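News > Research and Facilities > Laboratory Updates

Filed under: Robotics, Equipment Trials

Tisard Laboratory Opens Side-by-Side Trial of Hand-Held Grippers
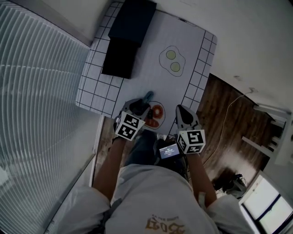 An operator with a gripper in each hand at the tabletop station, with the plate and printed mat used for the kitchen tasks.

The Tisard Laboratory for Applied Handling announced on Thursday, February 27, 2020, that it has begun a comparison of two hand-held gripper designs for use in its two-arm manipulation program. The trial will run until May and will decide which design the laboratory adopts for recording demonstrations by human operators.

The designs under review are the Bíró, supplied by the firm of the same name, and the Iltard, developed by the laboratory's own mechanical workshop. Both are held directly in the operator's hands, one on each side, and are used to carry out short tabletop tasks. Motion recorded during these sessions is later used to program a pair of fixed arms in the main hall.

"The laboratory has relied for several years on a single design, and the choice was made before our present work with two hands began," said Emiko Uchida, director of the laboratory. "We wish to make the next decision on the basis of measured results, and we wish those results to be available to the other groups in the building."

The tasks in the first stage are drawn from the kitchen. They include placing food pieces on a plate, moving a piece from one hand to the other, and picking up a small tool by its handle. A marked mat is laid on the table to give each session the same working area. Fiducial markers are mounted near the wrist of each gripper and allow its position and angle to be recovered from the recorded video.

According to the trial plan, 11 operators will take part. Each will complete the full list of tasks with both designs, and the order in which the designs are used will be changed from one operator to the next. Operators with previous experience of hand-held grippers have been placed in a separate group for the purposes of analysis. No operator will work for more than 50 minutes without a break.

Kiyoshi Mizuno, who is in charge of the trial, said that the plan had been revised after a short series of practice sessions in the autumn. In those sessions, operators completed some 81 percent of handovers on the first attempt, but the figure differed widely between tasks. Thin, flat pieces were the most difficult to pick up. Several operators also reported tired wrists by the end of a session, and a question on comfort was added to the form completed after each task.

"A gripper may do very well for the first few minutes and become a burden after that," Mr. Mizuno said. "We had not been recording this in any orderly way. It is now part of the score."

The score itself has four parts: completion of the task, time taken, quality of the recovered motion, and operator comfort. The first two are noted by an observer during the session. Quality of motion is judged afterward by counting the portions of each recording in which a marker was lost from view, for example when one hand passed in front of the other. The laboratory will publish the four parts separately as well as in combined form.

The trial also includes a smaller comparison of cameras. Golshifteh Mazandarani, who leads the imaging group, has arranged for part of the sessions to be recorded with a wide lens and part with the narrower lens used at present. The wide lens keeps both hands in view when they are far apart, but markers near the border of the picture are more strongly distorted and take longer to process.

"Two hands on a small table are seldom far apart, and the narrow lens may prove to be enough," Dr. Mazandarani said. "We are asking for recordings of the same tasks with both lenses before any purchase is made."

Recordings will be processed with software from Videvia, which has provided the laboratory with a license for the length of the trial. Videvia has no part in the scoring. The laboratory stated that the makers of the equipment under review will receive the results at the same time as all other parties.

The second stage of the trial will take place on the fixed arms. Fingers from each of the two designs will be fitted to the arms in turn, and the recorded tasks will be played back under the supervision of Toshio Kinoshita of the controls group. The aim is to learn whether a design that suits the human hand also performs well when it is carried by a machine. Mr. Kinoshita's group has prepared mounting plates that allow a pair of fingers to be exchanged without recalibrating the arm, and a check of these plates is to be completed before the second stage begins.

Playback will be carried out at reduced speed for the first runs of each task. A task will be repeated at full speed only after the controls group has reviewed the forces recorded at the wrist of the arm.

Groups elsewhere in the building that use the old grippers will not be affected while the trial is in progress. Spare fingers and pads for the present design will remain in stock at the equipment desk, and repairs will be accepted as before. Requests for new sets, however, will be held until the decision has been announced.

Members of staff who wish to propose an additional task for the first stage may do so in writing to Isamu Sugawara at the equipment desk. Proposals should state the objects required, the starting position of each object, and the condition under which the task is to be considered complete. Tasks involving liquids or heated surfaces cannot be accepted. Objects lent to the trial should be labeled with the name of the group and will be returned at the end of the first stage.

Visitors may observe a session by arrangement with Mr. Sugawara. Space beside the table is limited, and no more than two visitors can be admitted at a time. Observers are asked to remain behind the operator and to refrain from speaking while a task is being recorded.

A written report will be placed in the laboratory library on completion of the second stage, together with the task list, the scoring forms and the drawings for the mounting plates.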